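Review: Kadelier Nulamow 10 tablet

The Nulamow 10 is the second tablet from Kadelier and the first to be sold with the Kos operating system already installed. It was assessed by the equipment desk at Tundska over a period of 12 weeks, in the course of ordinary office and field duties. The unit was bought at the full retail price of 223 pounds and was not supplied by the manufacturer.

Design and build

The tablet weighs 988 grams with its folding cover attached, and this will be felt by anyone who intends to hold it in one hand while standing. Without the cover it is considerably easier to manage. The back is finished in a matt coating that resists fingerprints well but had picked up fine scratches near the charging socket by the end of the review period. The power and volume buttons are placed together on the long side, and several members of staff pressed the wrong one repeatedly in the first few days.

The cover doubles as a stand and offers two positions. The steeper of the two is suitable for typing at a desk. The lower position is intended for drawing and is less secure; on a smooth surface the tablet slid forward when pressure was applied to the top half of the screen.

Display and sound

The screen is bright enough for use beside a window, although not in direct sunlight. Text is sharp and colours are slightly cool by default. A warmer setting is available under Display, Comfort, and was preferred by most of those who read long documents on the device. Automatic brightness is slow to respond and was switched off after the first week.

Sound is acceptable for speech. Music lacks depth, and both speakers are on the same side, so that a hand holding the tablet upright will often cover one of them. A headphone socket has been retained.

Software

Kos is a plain and orderly system. The home screen shows recent files first and applications second, an arrangement that takes some getting used to and that cannot at present be reversed. Split-screen working is reliable with two applications. Shared calendars were set up without difficulty, and printing over the office network worked at the first attempt.

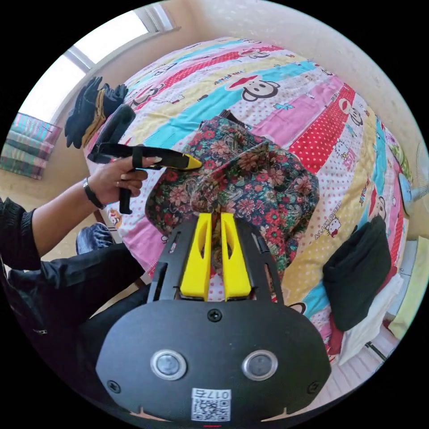
Updates are less satisfactory. Three were issued during the review period, and each required the tablet to be restarted twice. The second update also removed saved wireless passwords, which then had to be entered again. Kadelier's published notes did not mention this. Users who depend on the device away from their normal place of work are advised to delay updates until they have returned.

The range of applications is narrower than on the larger platforms. The usual tools for mail, notes, spreadsheets and video calls are present. Specialist software is largely absent, and prospective buyers should confirm that anything they rely upon is available before placing an order.

Battery and charging

With the screen at half brightness and wireless switched on, the battery lasted up to 10 hours. Video calls reduced this sharply. Charging from empty takes most of an afternoon with the adaptor in the box, and a faster adaptor must be bought separately. The tablet loses very little charge when left idle overnight.

Camera

The rear camera is adequate for copying documents and whiteboards in good light. It struggles indoors in the evening. The front camera is set into the long edge, as it should be for calls made at a desk, and gives a clear if rather soft image.

Support

One query was submitted to Kadelier by web form, concerning the missing passwords. An acknowledgement arrived the same morning and a full reply four days later. The reply was courteous and confirmed the fault. The standard guarantee covers the tablet and the battery but excludes the cover.

Assessment

The Nulamow 10 is recommended for reading, correspondence and light office work, subject to the reservations on updates set out in this review. It is not recommended for drawing or for any work that requires specialist applications. Organisations considering a larger purchase may wish to wait for the next release of Kos, which Kadelier has scheduled for July.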